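Left gripper drifting after cable swap, what am I missing

dwragg_bench
Unit is in the bathroom at the vanity. Swapped the left wrist cable in January, fine till this week. Now left gripper creeps when it holds over the sink, right one is OK. Homed it 2 times. Fingers open and close normal. Views from the head cam, both with arms out at the counter:

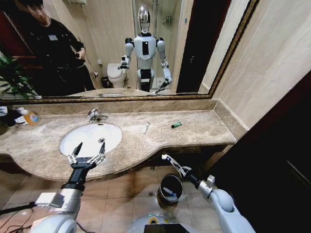
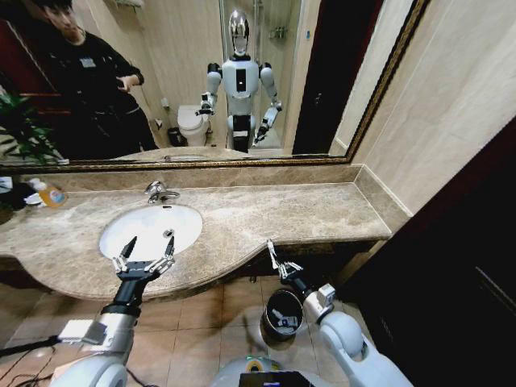

Reply 1
noemie_s
Check slack on the cables by the left base first. If they pull when the shoulder lifts you get exactly this. Had it on the Kedon unit, took me 2 evenings.

Reply 2
HarveyN45
Disagree, cable drag would show on the way up, not on hold. Thats the wrist brake or a bad zero. Did you re-zero after the swap or just home it? Not the same thing.

Reply 3
dwragg_bench
Just homed. Manual says home is enough?

Reply 4
HarveyN45
Manual is wrong for anything that touches the wrist connector. Zero it with the jig. Power off 45 seconds first, full off.

Reply 5
assunta_p
Also stop tuning against the mirror. Ours at Clostico kept picking up its own arms in the reflection and the correction went nuts. Hang a towel over it and retest before you open anything up

Reply 6
noemie_s
Mirror wouldnt move only one arm. Still say cables. Costs nothing to look.

Reply 7
dwragg_bench
ok. towel first, then cables, then jig if I can find it. Will post the log tommorow.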